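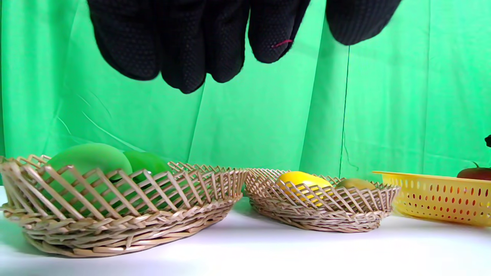 Sorting fruit into baskets — project report, Mahsa Karimi and Gareth Wragg

Last updated: December

Aim was a planner that picks the next fruit and the basket it goes in, on top of the Vister perception node. Perception first. We labelled 1000 frames by hand, 700 for training. Green fruit on a green cloth was the worst of it, masks kept leaking into the backdrop. Changing the colour threshold helped a bit, adding depth helped alot more.

Planner is a plain state machine. Tried a search version, took around 215 ms a step and the arm stuttered, so dropped it. Final run got 74 per cent of picks in the right basket. Most misses were grasps planned too near a basket rim.

Still to do — slip detection, and teh config files need tidying. Rosalinda Saludo has the logs.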